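Plullholm College Robotics Club
Progress report to the Fudodel Fund, spring term

1. Summary

The club has 16 students on the register, and attendance has held up better than in the autumn. The main aim for the term was to get the student team, which calls itself Cai, ready for the Warnska handling challenge in June. The team can now run the full pick and place routine, though it does not yet do so reliably enough for the competition rules. Spending is within the grant.

2. Workspace

The room has been set out for the challenge since February. Yellow tape is down on the carpet and on the steel tables, so that each group can put things back in the same place between sessions. The carpet was a worry at first, as we expected to have to cover it, but the college agreed to the tape and it has lasted well.

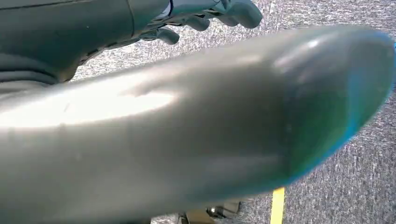

3. Teaching

Sessions run from 4.30 pm and are split into two halves. The first half is taught. So far we have covered joint limits, safe stopping, coordinate frames and how to keep a proper log. The second half is practical, with students working in small groups and swapping roles part way through.

The hardest topic has been grasp planning. Most students began by closing all the fingers at once and hoping for the best. They now write down where each finger should meet the part before they run anything, and the logs have become much more useful to whoever takes over next. Two sessions were also given to views from close to the hand, where a grey finger can fill most of the picture and very little else is left to work with.

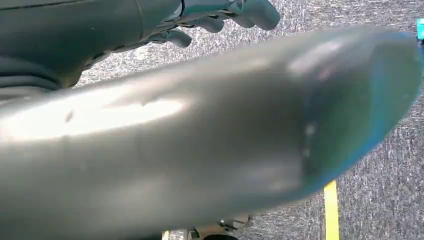
4. Handling trials

The challenge asks teams to lift a part, carry it and set it down inside a marked area. We moved from foam blocks to long plastic components after half-term. These are closer to what the judges will use, and a curled grip over the top has become the team's usual approach.

By the end of March the team had logged nearly 200 attempts. The main fault is still the part turning slightly during the carry, which spoils the placing. The students want to try a slower approach and a different wrist angle next term - both can be done with the equipment we have.

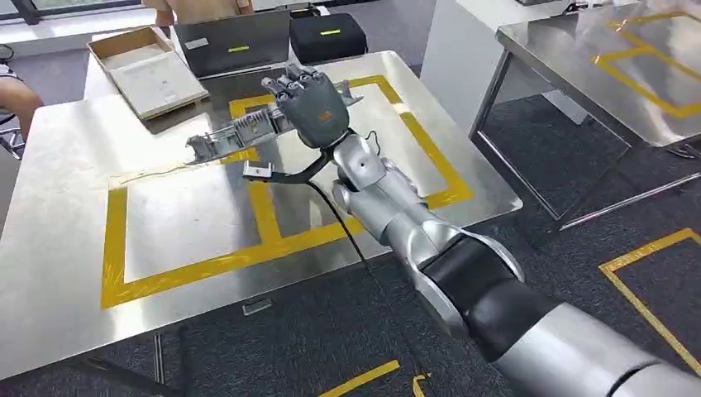
One student wrote in the end-of-term feedback that the trials were slow going, but that repeating the same lift had taught her more than building something new every week. Others asked for more time on programming and less on the logs.

5. Budget

Spending to the end of March was £3,511. Most of this went on parts, training materials and the Warnska entry fee. We have not needed to buy any further tables. A small sum is held back for travel in June.

6. Next term

There are 10 sessions left before the challenge. The first few will go on the carry fault, and after that the team will practise full timed runs under the competition rules. We would like to use part of the travel money for spare fingertips if the coach turns out cheaper than quoted, and would be glad of the fund's agreement to this before the start of May.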